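About Skillow

Skillow supplies and maintains bench equipment for teaching and testing laboratories. The company was set up by Lachlan MacRitchie and Blair Semple to service pipettes and balances for local colleges, and now looks after 2,000 instruments at 36 sites.

Work is split between two locations. Kerr handles repair and calibration. Birkow holds stock, including racks, clamps, glassware and spare parts for discontinued models. Calibration certificates list the reference weights used, the room temperature and the readings before and after adjustment. Standard turnaround is 80 working hours from receipt. Urgent jobs are quoted at 40.

Service records are kept in Sudo, our in-house database, and customers can request a copy of any entry. Annual contracts renew in September.

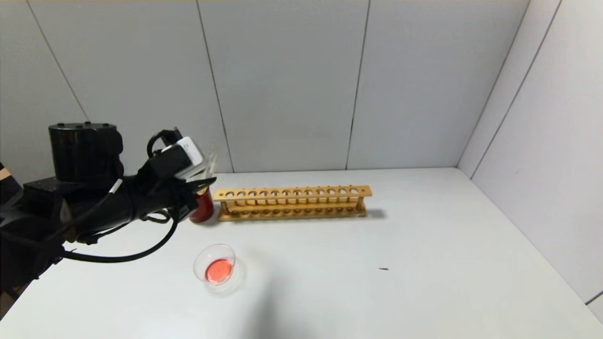 Wooden test tube rack on a white bench top.

Parts inquiries go to Blair Semple in Birkow. Contract and billing questions go to the Kerr office.

Related pages
Calibration price list
Shipping a balance safely
Discontinued parts held at Birkow
Contact us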